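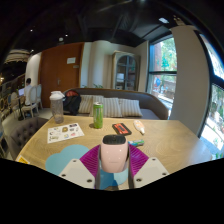

The wooden table: pink gadget, blue cloud mat, stickers, shaker bottle, green can.

Pledia

A catalogue of small things that live on a table

Last updated 22nd August

What's in it

Pledia is a plain list of the bits and bobs that turn up on my table, what sort of thing each one is, and where it's supposed to go when I tidy up. It started as a note stuck to the inside of a cupboard door and got out of hand. There are 220 entries now, and I still find something new in there most weekends (usually a sticker, there are a lot of stickers).

I made it for myself, really, but a few people asked for a copy so they could steal the categories for their own desks, and it seemed daft not to put it somewhere with a proper README. If you like sorting things, welcome! If you only want the tidying order, skip down to the part called The tidy.

Files

things.csv: the list itself, one row per thing
places.csv: every drawer, tin, shelf and pot that a thing can go back to
notes.txt: rambling, mostly me arguing with myself about stationery

Those 3 files are the lot. There's no script to run. It all opens in any spreadsheet, and I've kept the commas out of the names so nothing goes wonky.

Columns in things.csv

name: what I call it, which may not be what you call it
kind: one of the kinds listed further down
colour: the main one, or two if it's really half and half
home: must match a line in places.csv
stays_out: yes, no or sometimes

I had a size column for ages and dropped it in June. I only ever wrote "small" in it.

Kinds

Gadgets. Anything with a battery or a charging cable, provided it fits in one hand. The pale-pink one with the dark top is a gadget and it's also the thing I'd save in a fire, so it gets stays_out = yes and I won't be taking questions. Glossy things show every fingerprint, and I keep a glasses cloth in the same drawer for that.

Mats. Flat, soft or wipeable, go under other things. The light-blue cloud is the boss of this category. I did try filing it under decoration, but it spends its life with stuff sitting on it, so a mat it is. I've got a couple of plain ones too and they're fine, but they're not clouds.

Stickers, sheets. Whole or partly used sheets, kept flat. One sheet is one entry. I tried listing each sticker separately, lost an entire evening to it, and ended up with such gems as "brown round one" and "other brown round one". Never again.

Stickers, loose. Singles and cards. If it has gone down on the table for good then it's furniture, as far as I'm concerned, and it comes off the list.

Drinks. Bottles, cans, shakers, mugs. Cans go in the list as a single row called "can, whichever", because there's always one and it's never the same one for long. The shaker bottle has a proper row of its own. Its home is the kitchen shelf, lid on, and it gets there far less often than places.csv would have you believe.

Tapes and tape-shaped things. This one grew out of a joke and then turned into a real category. It covers cassettes, cassette cases and anything that looks like a cassette, whatever it does. The black and orange-red one is in here. I like having it out where I can see it, it cheers up the far side of the table no end.

Paper. Receipts, lists, cards, envelopes I've written on the back of. Very dull, very large, and the reason most other things go missing.

Odds. Everything else. I try to keep this one short and I fail.

How I decide what's a thing

If I'd have to pick it up to wipe the table, it's a thing. That's the whole rule and it has held up surprisingly well. Crumbs don't count, and neither does anything I'm halfway through eating. A box with things in it is one entry for the box, plus an entry for each of the things, as long as they come out now and then.

Pairs are one row. Sets are one row as well, unless I've lost part of the set, in which case I write what's left and sulk about it in notes.txt.

The tidy

The order I do it in, for what it's worth:

Drinks first. Get anything that can spill off the wood and over to the sink. Check the shaker lid is properly shut before you tip it sideways (you'd think I'd have learnt).

Then sticker sheets, flat, into the big folder. Don't stack anything on them on the way, they curl.

Tapes back to the shelf, or lined up along the far edge if it's one I'm leaving out.

Gadgets off the mat and somewhere safe, mat lifted, table wiped along the grain with a barely damp cloth. Then dry it. Light wood shows rings something awful, and with the glare on the right-hand side I can't spot them till the evening, so I go over that bit twice.

Mat back down. Pink gadget back. Put the kettle on.

It takes me 5 minutes when the list is up to date and most of a morning when it isn't.

Known problems

Colours are as I see them under a warm lamp. My "orange" has been called red by more than one visitor, and I've got things down as grey that are probably just see-through and a bit grubby.

Some of the homes in places.csv don't exist any more. The tin called Medeiros (it had a label with that name on, so that's what I called it) went to the charity shop, and I haven't moved everything across yet. If a row says Medeiros, read it as "top drawer".

Stationery is a mess. Are washi rolls tape? Are they stickers? I've changed my mind so often that both answers are in there.

The sticker sheets aren't described in any detail, so you can't search for a particular design. Sorry. I couldn't face it.

Using it

Copy it, chop it about, rename the lot. Delete my things and put yours in. If you make your own version I'd love to hear what categories you ended up with, especially if you've cracked the stationery question.

Suggestions for new kinds go in a comment on the project page. Please don't send me a suggestion for a size column.

Next up is a separate list for the windowsill, working name Carkach, and it has got one row in it so far: a plant pot with pens in.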